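Flirnbridge Wrist Capture Kit

Demonstration recording for gripper-equipped arms

Overview

The Flirnbridge Wrist Capture Kit records manipulation demonstrations on arms fitted with a two-finger or multi-segment gripper. It consists of a wrist camera, a mounting bracket, a recording unit and the Pinel episode software. Each demonstration is stored as one episode containing video, joint positions, gripper opening, operator commands and a written task label. Episodes can be exported directly for imitation learning or kept in the native format for later review.

The kit is intended for labs and integrators that collect their own training data on household and light assembly tasks. It does not include an arm, a gripper or a teleoperation device.

What is in the box

Wrist camera with fixed-focus lens
Mounting bracket, adjustable in tilt
Recording unit with removable drive
Camera cable, power supply
Hex key and spare bracket screws
Pinel software license, 3 seats

Camera placement

The bracket holds the camera behind the gripper, looking along the fingers toward the grasp point. Tilt is set once and locked. The fingertips should remain in view through the full range of opening. If the tilt is changed between sessions, start a new collection in Pinel; episodes recorded at different tilts can be merged at export, but the merge has to be confirmed by hand.

Objects close to the lens will be soft. The lens is focused for the working area at and just beyond the fingertips, and this cannot be adjusted in the field.

Recording an episode

1. Select a task from the list or enter a new one.
2. Move the arm to the start pose. Pinel shows the stored pose and the current deviation from it.
3. Press the foot switch or the space bar to begin.
4. Perform the task.
5. Press again to stop, then mark the episode as success, failure or discard.

Failed episodes are kept by default. They are excluded from export unless the "include failures" setting is turned on. Discarded episodes are moved to a holding folder and deleted when the drive reaches its storage limit.

Task labels

A label is a short instruction in plain words, such as "pick up the pole by its upper end" or "place the bowl on the board." One episode may carry up to 18 labels if it is divided into segments. Segment boundaries can be set during recording with a second key or added afterward in the timeline view. Labels should name the object and the target surface. Where two similar surfaces are present, give each a distinguishing word and use the same word throughout the collection.

Scene variation

A policy trained on one arrangement tends to fail when the arrangement changes. Pinel includes a variation prompt that asks the operator to move, swap or remove objects after a set number of episodes. The default is 34. Reflective objects, including coated metal, should be recorded under several light positions, as highlights shift with the angle of the wrist.

The Mevwood reference collection, supplied on the drive, contains 413 episodes on kitchen counters and can be used to check an export pipeline before any local data is recorded. It was recorded by Onni Pelkonen and Jonas Lehner with the standard bracket and an unmodified camera.

Synchronization

Video frames and arm states are time-stamped by the recording unit. Arms that publish their own clock can be used as the time source instead. Dropped frames are listed in the episode report. An episode with a gap longer than the configured limit is flagged and will not export until it has been reviewed.

Compatibility

The bracket fits the Wallin tool flange without an adapter. Adapter plates for other flanges are ordered separately; send a flange drawing with the request. Pinel version 3 or later is required. Collections made with earlier versions open in read-only mode and can be converted from the File menu.

Care

Clean the lens with a dry microfiber cloth. Check the bracket screws before each session. Do not route the camera cable through the gripper linkage.

Ordering

Kits are built to order. Orders placed before the end of September ship with the current bracket. The revised bracket has the same hole pattern and needs no new adapter plate.

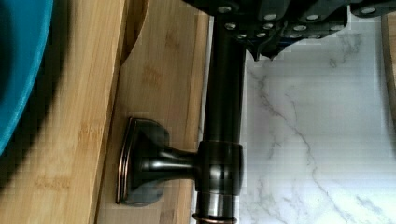

Wrist camera view: gripper on the upper end of a dark bronze pole, with bamboo and marble-patterned surfaces beneath.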